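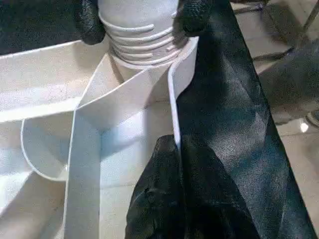 White threaded part and folded white sheet, close view.

Ticket: Clelitz deposit ledger does not match exchange balance
Product: Arkix reconciliation module
Opened by: Bergþóra Hjaltadóttir, treasury operations, Liyanage
Opened: April 2021
Priority: High
Status: Resolved, monitoring

Problem as reported
End-of-day reconciliation for the ether wallet fails. Arkix shows 944 confirmed deposits for the trading day. The Clelitz exchange statement shows 931. The 13 extra entries are all marked "confirmed" in Arkix and all fall inside a 17-minute window on Monday afternoon, when prices were dropping and network fees were high. Bitcoin and stablecoin wallets reconcile cleanly.

Steps already tried by customer
Reran the reconciliation job twice. Same result.
Cleared the statement cache and pulled the Clelitz file again. Same result.
Checked time zone settings. Both sides on UTC.

Support, first reply
Please send the transaction hashes for the extra entries and the worker log for the same window. Do not delete the entries by hand. The margin report reads from the same table and will go out of balance.

Customer
Hashes and log attached. Each extra entry has the same sending address and the same amount as another entry a few minutes later, but the hash is different. Margin report is on hold until this is fixed.

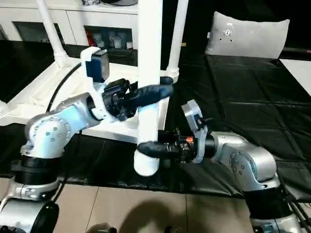

Support
Confirmed from the log. The senders replaced their pending transactions with new ones at a higher fee. Arkix recorded the original when it was first seen, then recorded the replacement when it was mined. The original should have been dropped at that point. It was instead promoted to "confirmed" – the matching rule compares sender and nonce, but the nonce field was empty for anything received through the Kotholm node.

Customer
We moved to the Kotholm node last month. Fees were low until Monday, so there were probably no replacements before then.

Support
That fits. Fix is as follows:
Stop the deposit worker.
In the node profile, set nonce_source to raw_tx. The current value is node_summary.
Rebuild the index from block height minus 220.
Start the worker and rerun reconciliation for the affected day.

Customer
Done. Arkix now shows 931 deposits and the difference is zero. The originals are listed as "replaced". Margin report released.

Support
Leaving the ticket open for one more end-of-day run. The default for new node profiles will change in the July release – existing profiles will not be touched, so keep the manual setting.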